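Second-hand clothes in Lisgate: what happens after the donation
Project report, Textiles and Society module

1. Why I chose this topic

When I moved to Lisgate for my studies I brought one suitcase, so in the first months I bought almost all my clothes in charity shops. I began to ask myself where the clothes come from and where the unsold ones go. My report tries to answer this for one town only. It does not speak about the whole country.

2. Method

I used a paper questionnaire and visits. The questionnaire was given out at the Clustmont campus and in the shopping street, and 143 people returned it. I also visited 5 shops and the sorting room in Luritz, where the bags from the whole district arrive. The sorting room let me copy its record book for September, but only the totals.
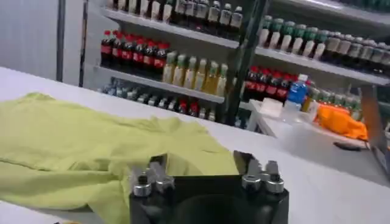

The questionnaire had two parts. In the first part people wrote how often they give clothes away, and in the second part why. I must admit one mistake here. My question about "old clothes" was understood in different ways — some people thought of torn clothes, others of clothes which they simply did not wear any more. I corrected the wording after the first Wednesday, but the first answers are still in the results.

3. Results

In September the sorting room received 3,063 pieces. Of these, 689 went back to the shops in the district to be sold. The rest was sent to a wholesaler or cut for cleaning rags, and the record book does not separate these two groups. I asked if the division could be estimated, but the staff preferred not to guess, and I respect this.

Most people in my questionnaire believed that nearly everything they give is sold locally. The difference between this belief and the record book is for me the most important result of the project.

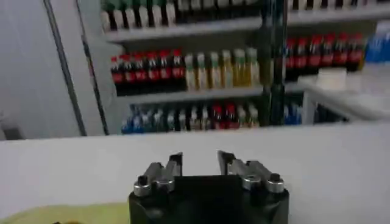
The reasons for giving were more practical than I expected. Many people wrote that the wardrobe was full or that they were moving house. Helping other people was also mentioned often, but usually in the second place. Several older people wrote that they repair first and give away only later. Among students I found very few who repair anything, and the most common explanation was that they have no sewing machine.

4. Sorting and condition

In Luritz a piece is judged very quickly. The sorter looks at the collar, the underarms, the cuffs and the zip, and after this the decision is made. Stains are the most frequent reason for refusal. Missing buttons are less serious, because the shops keep a box of spare ones. 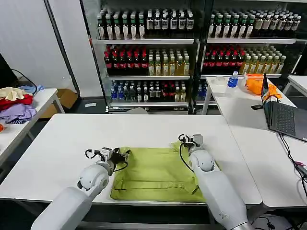

Season also plays a role. Summer clothes which arrive in September have to be stored until spring, and the storage is small. For this reason a good summer dress can be refused while a medium-quality coat is accepted. I did not know this before, and I think most donors do not know it either.

The label matters too. One shop, Falcão, takes only cotton, wool and linen, and it pays the donor a small amount in vouchers. Its prices are higher than in the other shops, but it told me that its clothes stay on the rail for a shorter time. I could not check this.

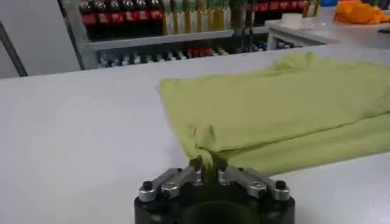 5. Limits of the work and suggestions

One month is a short period, and the people in the shopping street were asked only in the afternoon, so those who work full time are probably missing. I would also have liked to follow the pieces which leave Luritz, but the wholesaler did not answer my letters.

My suggestion is a simple notice on the donation containers which says what is needed in each season and what is refused. A repair afternoon at Clustmont could be tried as well — the textile workshop already has the machines. If another student continues this project, I recommend to begin with the record book and to write the questionnaire afterwards.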